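Otik Junior Football Socks and Base Layers

I started stocking kit for juniors because I was fed up with buying adult small for my own two and rolling everything up at the waist! The Otik range is what I ended up with, and we've sold it alongside the Sakine shorts ever since. It's made for cold pitches and long touchlines, and it washes well, which matters more to most of you than anything else I could write on this page.

The base layer is a long-sleeved top with a crew neck and flat seams under the arms. I went for the brushed inside (Otik do a plain one too, but the children I tried it on all said it felt cold going on). It's snug without being tight, and it goes under a match shirt without bunching up at the elbows. There's a drop at the back so it stays tucked in when they're bending down to do their laces for the fourth time.
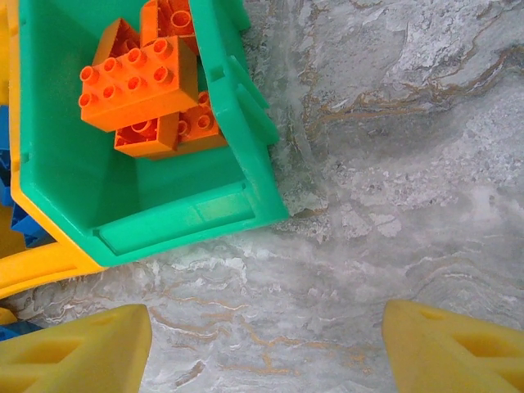
Sizing is where I get most of my phone calls, so let me have a go at it. Otik go by height, not age, and they come up slightly long in the arm. If your child is between two sizes I'd take the smaller one in the base layer and the bigger one in the socks. I know that sounds back to front, but the socks have a good stretchy arch and they do pull in a bit over the first few washes. If you're really stuck, ring me with a height and a chest measurement and I'll go and hold one up against the tape for you.

Base layer colours: white, black, navy, royal, red, bottle green, amber
Base layer sizes: XS junior, S junior, M junior, L junior, XL junior
Code: 547 (top), 752 (leggings)

The leggings are the same fabric as the top, with a soft waistband and no drawstring. I had the drawstring version last season and spent far too much of November fishing cords back through with a safety pin, so those have gone. Please check with your league before you order a contrasting colour, as some referees are quite strict about leggings matching the shorts. White and black go with most things.

Now the socks! These are full length with a turnover top and a cushioned foot, and they'll go over a normal shin pad with no trouble. The bigger slip-in pads with the ankle bit are a tighter squeeze in the smallest size, so go up one if that's what you use. We do them plain or with two hoops on the turnover. The hooped ones come from Otik to order and take a little longer, and I can't take them back once they've been made up in your club colours.

Sock colours: all of the above plus sky, maroon and purple
Sock sizes: junior 12 to 2, junior 3 to 6
Sold in single pairs or packs of 5
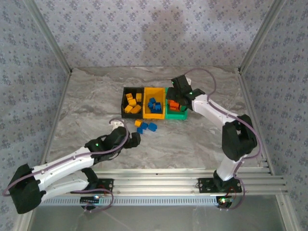 Yellow, blue and orange blocks in their bins.

Washing: 30 degrees, inside out, and keep the fabric softener well away from the base layers (it ruins the stretch). They can go in the tumble dryer on low, though mine go over the banister and they're ready by morning. Red and maroon should have their first wash on their own. I've got a pink goalkeeper top at home that will back me up on that one.

If you're ordering for a whole squad, we can put initials or numbers on the chest of the base layers. I use Ileo for the printing and they're very good, but they need the full list in one go, so do chase up that last parent before you send it to me! Allow two weeks from when I've got your list. Unprinted orders normally leave me the next working day if I have everything on the shelf.

Clubs buying more than one team's worth can have a trade account. I've just put in an order for 1000 pairs of socks so we shouldn't see the gaps we had in black and royal before Christmas, but amber always goes quickly and I can't promise on that.

I do get asked about Modise base layers. We still have a few tops left in L junior and they're on the clearance page at a reduced price. They're a thinner fabric and a looser fit, fine for spring training, and I won't be getting any more in.

Unworn plain items can come back to me within 28 days with the labels on. Send me a quick email first so that I know to look out for the parcel.

Stock and colours last checked 2022-02-28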